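Cleaning and Sorting Play Food

Play food gets handled as much as anything in the toy box, and it picks up whatever is on the hands, the floor and the bottom of the bin. A full wash once a month is enough in most homes. Do it sooner if there has been a cold in the house.

Start by emptying everything onto a table and separating it by what it is made of. Hard plastic goes in one group, soft plush in another, and anything with a battery compartment in a third. Wooden pieces need their own treatment, covered at the end.

A dark tabletop or a dark cloth makes this easier. Crumbs, dried glue and pale scuffs show up on it right away, and small pieces don't get lost the way they do on a patterned rug.
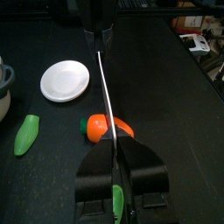

Check each hard plastic piece for seams before it goes in the water. Carrots, cucumbers and other long shapes are often hollow, made in two halves, and water will get in through a gap. Squeeze the piece near your ear. If you hear air, wipe it with a damp cloth and do not soak it.

For solid pieces, fill a dishpan with warm water and a small squirt of dish soap. Let them sit for 8 minutes, then go over them with a soft toothbrush. Pay attention to the place where a leafy top meets the body, as dirt collects there. Rinse in cool water and lay everything on a towel. Toy plates and bowls can go in the same pan.

Crayon and ink marks usually come off with baking soda on a damp cloth. Try a spot on the back first. We used the Wonden scrub paste on glossy pieces for a while and stopped, as it left them dull.

Toy toasters and other small appliances should never be soaked. Take out the batteries if there are any, turn the toaster upside down and tap out the crumbs. A dry paintbrush reaches into the slot.

Plush items go in a mesh bag on the gentle cycle, cold, if the tag allows it. Air dry.
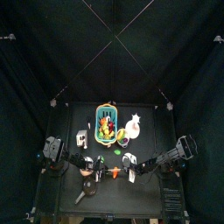

For storage, use an open basket with slots or holes in the sides. It lets leftover moisture out, and children can see what is in it. A closed tub holds damp and will smell by the end of the summer. Leave the top third empty, or the pieces end up on the floor each time somebody digs for the one at the bottom.

Put the smallest items in a bowl beside the basket, where they won't sink through the pile. Keep toy appliances out of the basket too. They crack when heavier pieces are dropped on them.

Wooden play food: wipe with a cloth wrung out in soapy water, wipe again with plain water, dry at once. A little food-grade mineral oil twice a year keeps unpainted wood from drying out.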